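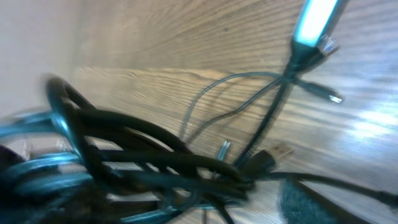
6/19/20

I finished The Unurmont Letters last night, having started it in April and put it down twice. It's by Efa Lloyd, whose earlier book on Welsh drovers I liked a good deal, and it covers one family and one house over the course of a single year, 1927.

The family are the Pryors, who made their money in rope and lost most of it again. By the time the book opens there are four of them left at Unurmont, plus a cook and a gardener, and they all write letters constantly, even to each other when they are under the same roof. Lloyd found 427 of these in a county archive and has built the whole book out of them, quoting at length and filling in the gaps herself.

The first 66 pages are hard work. You get the grandparents, the rope business, the buying of the house and a long section about a dispute over a right of way, and I couldn't see why any of it mattered. That was where I stopped the first time. If you feel the same, skip to the chapter called Grornley, which is the name of the village, and go back later if you want to. I did go back, and the right of way does come up again, though only briefly.

Once the year gets going it is much better. The eldest daughter wants to sell, her brother won't hear of it, and their mother writes to both of them agreeing with whichever one she wrote to last. Lloyd doesn't take sides. The cook's letters to her sister are the best thing in the book. They are short and mostly about money and her feet, but she notices what is going on upstairs well before the family do. I would have had more of her and less of the brother, who goes on about his shooting.

I wasn't so keen on the guesswork. Where a letter is missing Lloyd will tell us what somebody "must have felt" on reading it, and by the autumn this is happening every few pages. She is open about doing it - there's a note at the front - but I would sooner have had the gap. The footnotes are at the back as well, so you need two bookmarks.

It runs to just over 300 pages with the index. There is a family tree, which I used, and a plan of the ground floor, which I didn't. The photographs are all together in the middle and one of them gives away who ends up with the house, so leave those until you've finished.

Maysoun Chamoun lent me her copy and she thought the ending was flat. I thought it was about right. The sale goes through or it doesn't, I won't say which, and the last letter is an order for coal.

Next I have Otakar Sokol's history of the Motavdale railway, which Tetteh has been on at me to read for ages. It's a lot thicker than this one and the print is small, so don't expect a post on it soon.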